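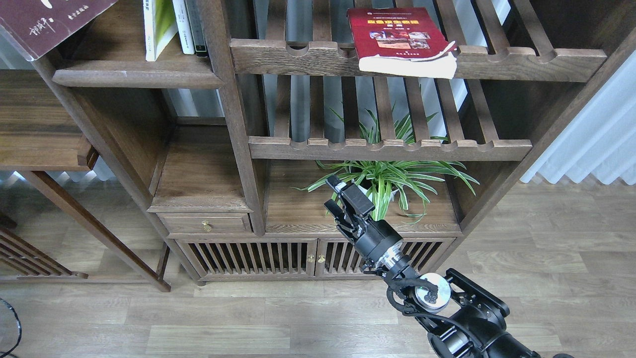
The Tristance Shelf Set is a collection of robot manipulation recordings produced by students of the Lemlow Robotics Club as their main project for the year. It covers one family of household tasks: handling books and small objects on open wooden furniture. The furniture was selected for its difficulty to a student-built control system. Slatted shelves with notched front rails offer few flat surfaces, and a potted spider plant on the middle shelf sends its leaves up between the slats and over the front edge, where a gripper must work close to them without pulling. Users of the set should expect partial occlusion by leaves in many recordings.

Summary

Name: Tristance Shelf Set
Produced by: Lemlow Robotics Club, student project group
Faculty advisor: Sławomir Malinowski
Recordings: 1,158
Task instructions: 33
Student operators: 9
Control software: Zavwood
Release month: May

Purpose

The set was prepared for teaching. It is intended for use in introductory courses on imitation learning, for club projects at other schools, and for short exercises in labeling and quality review. It has not been prepared as a benchmark, and the Club does not maintain a ranking of results.

Collection procedure

All recordings were made by student operators who had completed the Club's safety training and a supervised practice period. Each operator was given a written task instruction before recording began. Operators were asked to complete the task at a steady pace and to stop if an arm touched the furniture with force. Sessions were held on Wednesday afternoons, and the shelf was arranged again between sessions according to a printed layout sheet.

Books are placed upright, laid flat, or leaned at an angle against the slats. Leaning books are of particular interest to the project. When the lower edge of a book extends past the rail, a small error in the approach can tip it forward, and operators were instructed to treat such placements as separate cases in the log. 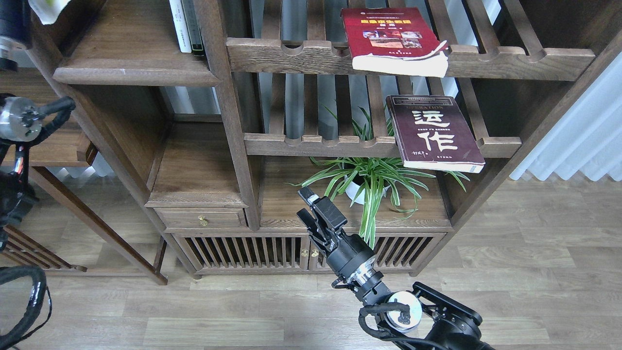 Figure 2. Shelf layout with two leaning books on the slatted rails and the plant in the compartment behind them.

Contents of each recording

Each recording includes color video, joint positions, gripper opening, the text of the task instruction, and an outcome label. The outcome label takes one of three values: completed, completed with correction, or stopped. Labels were assigned by the operator and checked by a second student. Where the two disagreed, the faculty advisor made the final decision and the entry carries a review mark.

Recommended division

The Club provides a fixed division of the recordings for course use. A group of 100 recordings is held aside for testing. These were chosen so that every task instruction appears at least once. Instructors who prepare their own division are asked to keep recordings from a single session together, as the lighting and the position of the plant change little within a session.

Known limitations

The furniture is of one style and one dark wood color. Models trained on this set alone should not be expected to perform well on painted or metal shelving. Window light enters from behind the shelves and affects exposure in some recordings. Cables on the arms may cross the view of the work area. Several books carry Chinese titles, and the task instructions, which are written in English, refer to books by color and position instead of by title.

Terms of use

The set may be used without charge for instruction and noncommercial study. Redistribution of altered copies requires written permission from the Club. Published work should cite the set by its full name and state which division was used.

Corrections and contact

Reports of incorrect labels or damaged files should be sent to the project group through the Club office, Vieira Hall. Please include the recording number and a short statement of the problem. Accepted corrections are listed in the change log supplied with the files.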